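Small parts, slow hands: what a shop-floor robot can do in July

Vakbridge builds control boxes in short runs, too short to justify a dedicated line. Its automation lead has spent the summer finding out how much of the bench work can be handed to robot arms running software from Fenano.

"People ask me if the machines can do the job yet," the lead says. "I ask which job. Picking up a push button is one task. Getting it through a hole in an enclosure is another."

The parts are ordinary: a green push-button switch, an orange box with a round hole in its face. A trained assembler fits the two together without looking up.

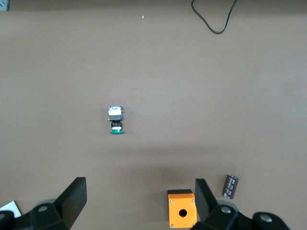
Where the time goes

Picking is close to solved, in the lead's view. Of 1429 logged picks, 99 percent needed no help from an operator. Insertion is slower. The threaded body has to enter the hole square, and an error of 2 millimeters is enough to jam it.

"The button has a front and a back. If it's lying down, the arm has to choose a grip it can still use at the box. Often that means a regrasp." 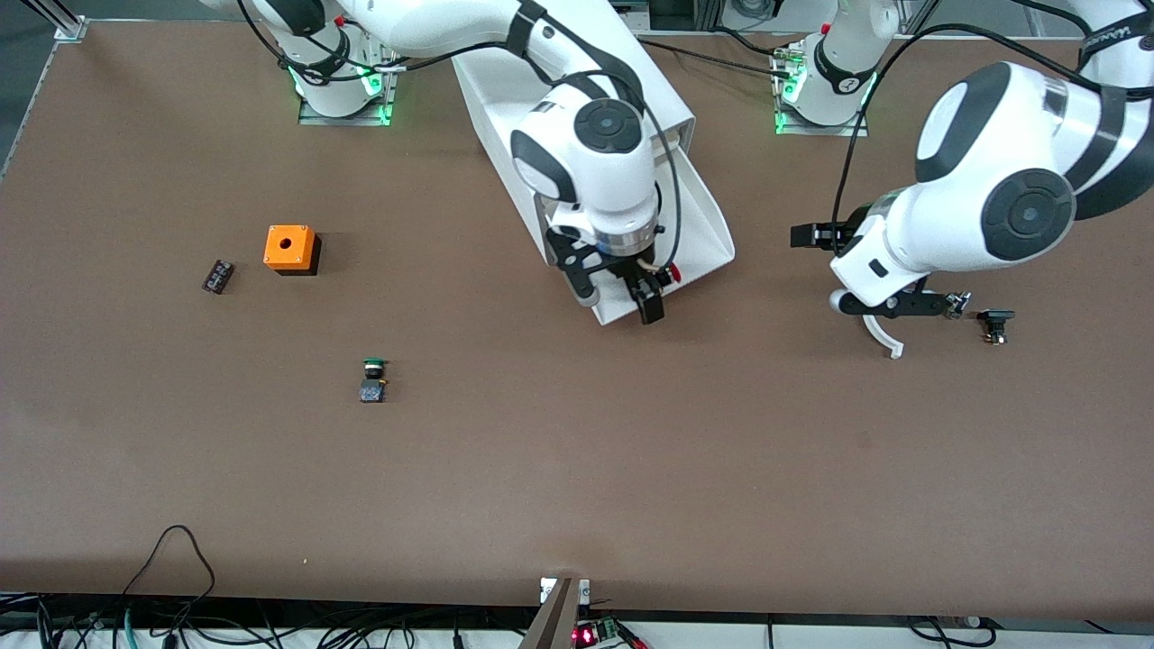
Photo: Vakbridge

Two arms help, the lead says, as one can hold while the other turns. They also get in each other's way, and the planner from Stestance spends much of each cycle keeping them apart.

Would the same setup manage a kitchen drawer? "No. My table is flat and I know what's on it. A drawer is harder than anything we do."

The next trial adds 3 part types and a tightening step. Wiring stays with the assemblers.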